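2022-10-25

I finally dealt with the desk board. It had been bothering me since the summer and I kept putting it off, as you do with anything that still mostly works.

The board is a small glossy one with rounded corners and a dark line around the edge. I use it lying flat on the table more than I ever stood it up. I write the week on it, the phone numbers I have to call, what's in the freezer, and measurements when I'm cutting something. I bought it in May at the office supply place in Larnport for 20 dollars, to replace a bigger one that hung in the hall and that I never walked past with a pen in my hand. A board I can pull toward me and push away again gets used a lot more.

The trouble with a board that gets used is that it stops coming clean. By August there was a gray haze over the part where I write the most. You could still read it, but old lists showed through new ones, and in the evening with the lamp on it was hard to tell last week's Thursday from this week's. The felt eraser made it worse. I think I had been pushing the same ink dust back and forth for three months.

So I did what I should have done at the start and tried things one at a time, on separate strips of the board, and left each strip alone overnight before deciding.

**Dry cloth.** Takes off fresh ink, does nothing for the haze. Fine for daily use. I'm keeping a folded piece of old T-shirt in the drawer and the felt eraser has gone in the trash.

**Water and dish soap.** Better than I expected. One drop of soap in a bowl of warm water, wrung-out cloth, then a second cloth with plain water. If you skip the second cloth the soap leaves a film and the next marker line beads up and breaks. I skipped it the first time and thought I had ruined the surface, but a rinse fixed it.

**Natex spray.** This is the board cleaner I already had under the sink. It smells strong and it takes ink off quickly, including a line of permanent marker I put there by mistake in June. My complaint is that it leaves streaks unless you dry it right away, and the bottle doesn't mention that. Two squirts are plenty for a board of this size.

**Writing over the old mark.** The old trick of going over a stubborn line with a fresh dry-erase marker and wiping while it's wet. It works on single lines and is hopeless on a whole hazy area. I also ended up with green fingers.

**Baking soda paste.** I tried it on a corner and stopped. I could feel it scratching. I had seen it recommended in a few places and I would not do it on anything shiny.

What I settled on is soap and water first, then the spray on what's left, then a dry cloth straight after. The whole job takes five minutes when the board isn't too far gone. The first time took me most of an hour, but that included hunting for a second clean cloth.

Some of the haze turned out to be scratches, very fine ones, and no cleaner will take those away. They only show when the light comes in low. Ink does catch in them a little, so I have moved the freezer list, which stays up longest, over to a part that isn't scratched.

The other half of the job was the clips. I have two little white plastic ones along the front edge, and they had been sliding. I had stuck them on with double-sided tape that went gummy in the heat, and every time I leaned on the board one of them would creep along half an inch. I peeled off the old tape, which came away in crumbs, and got the rest with a fingernail and more soap. Then I roughed up the backs of the clips with a scrap of 600 grit paper and put them back with Sasorex mounting tape, the thin kind. I pressed each one down for a minute and left the board alone until the next day.

If you want the same clips, mine came in a bag marked 3396 from Orbán, the hardware store next to the bakery, and they keep them with the cable stuff and not with the office stuff. It took me two visits to find that out. I had walked past them on the first visit looking for picture hangers.

A word about the table too, as it gets the worst of it. When the board lies flat, everything that comes off it ends up on the tabletop, and mine is white, so it shows. Blue and black wipe up. Red doesn't, not all of it. I now wipe the board toward the middle and lift the dust off with the cloth, instead of sweeping it over the edge the way I had been doing. I have also stopped buying red markers. Green does the same job for anything urgent.

The seams in the table are another place where dirt collects. A toothbrush and the same soapy water would get into them, but I haven't done that yet. It's on the list, which is on the board.

I considered putting a sheet of something under the board, like a desk pad or a piece of felt, so the clips wouldn't be the only thing keeping it in place. I tried a dish towel for one afternoon. It bunched up whenever I turned the board to write along the short side, and I took it away again. For now it lies straight on the table — I may look for a thin rubber mat if I'm ever in the right store.

Miklós Somogyi asked me at lunch why I don't keep my lists on the phone like everyone else. I do keep some there. But I don't see those unless I go looking, and the board is in front of me while I drink my coffee. I also like wiping a line off when it's done. Deleting a line on a screen doesn't feel like much.

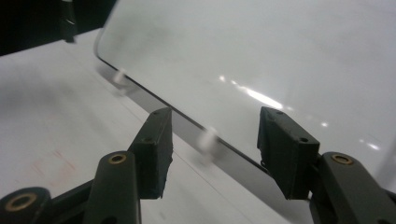
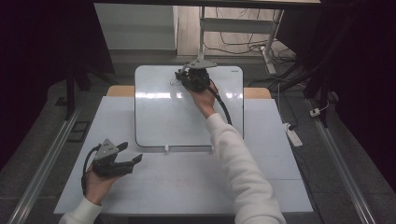

The board flat on the white table, clips along its edge.

Tamás Nyitrai wrote to me that I should forget the spray and use rubbing alcohol on a cotton pad, once a month and no more often than that, and that he has had the same board for years doing it that way. He also thinks the tape will let go again the first hot week and that I should have used a dab of silicone for the clips. He may be right about the silicone. I have half a tube in the garage, so if they start to slide I'll try it. The alcohol I'll test this weekend on the scratched part, where there is the least to lose, and I'll add a note to this post when I've had it on there overnight like the others.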